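Breltville clinic adds evening hours for outpatient counseling

The Prirska Recovery Center in Breltville will open its outpatient counseling program in the evenings starting in January, the center said. Sessions will run until 9 p.m. and are meant for people who work during the day or care for children.

The center received 487 requests for outpatient help last year and was able to place 391 of them. Most of the people left on the waiting list had asked for a time after 5 p.m., according to program director Noémi Erdős.

"They had jobs and they wanted to keep them," Erdős said. "We were offering them 10 in the morning."

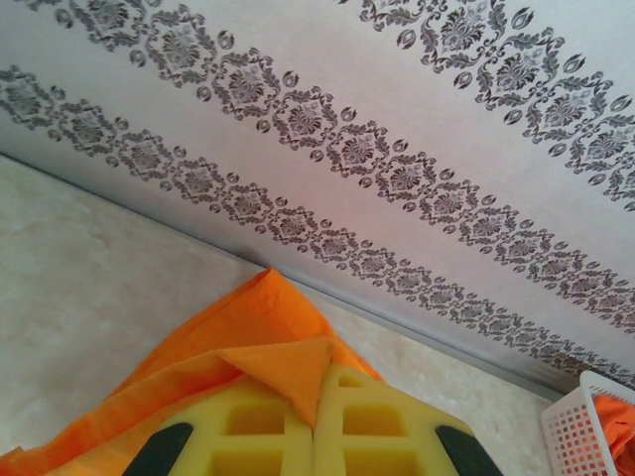 Patterned wallpaper with dark gray medallions on a pale background.

The evening program will have 2 group rooms and a counselor for family meetings. It is paid for in part by a grant of $3000 a month from the Győri Fund – enough to cover one added staff position, but not medication costs. Those will still be billed to the patient or the patient's insurer.

Tímea Fülöp, who handles intake, said people without coverage can ask for a sliding fee at their first visit. They will need a recent pay stub or a letter showing they are out of work.

Scheduling will move to the Clustum online system at the same time. Phone requests will still be taken from 8 a.m. to noon.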